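7 June 2022

Police funding notebook, workbench side. Adel Berrada was out most of the morning, so the radio chargers got my full attention, which they did not reward.

Background for whoever reads this after me: the Skurnalgate precinct sent over 8 handheld radios that "don't hold a charge." The budget line for replacement batteries was cut in April. The budget line for a study of why the batteries fail was not, so we are the study.

Bench results so far:

- Six packs drop out well before the end of a shift. They're old. I could have said so from the date stamps.
- One pack is fine. The radio's belt clip is broken and somebody wrote "dead" on the form.
- One has no pack in it at all. Logged as "low capacity." 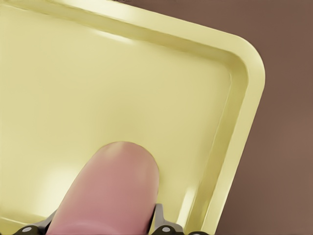 *Yellow tray, raised rim, rounded corner.*

Pantelis Bakalis called from the city side to ask whether the packs could be "reconditioned." I said they could be cycled a few times and would then be old packs that had been cycled a few times. He wrote that down as a maybe. The Shboul quote for new ones came to 2,000 for the lot, and the ministry's ceiling for repairs without a signature is 900, so he wants two invoices that each look small. Told him to get the signature.

Charger notes. The Memovwood unit reads a full pack as full even when the contacts are filthy, then quits early. Cleaned the contacts on bays one to four, left the rest alone for comparison. Cerkine charger is slower and makes a noise like a kettle with doubts, but its readings match the meter. Using the Cerkine for everything that goes in the report.

Adel came back after lunch and pointed out that I'd labeled two packs "C." They are now C and C-prime. I'm not redoing the morning.

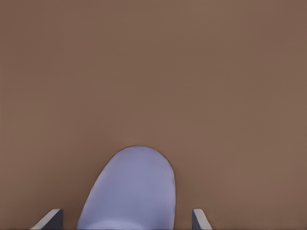 Can a precinct swap packs between radios while it waits for new ones?

Only within the same model — the older packs fit the newer radios but the latch doesn't close, and they fall out when someone runs.

Left to do: discharge run on C-prime, second meter check on bay three, draft the letter for Pantelis. He'd like the word "urgent" in it 2 times at most, as the last letter had more and came back unread. Belt clip is glued and under a clamp overnight.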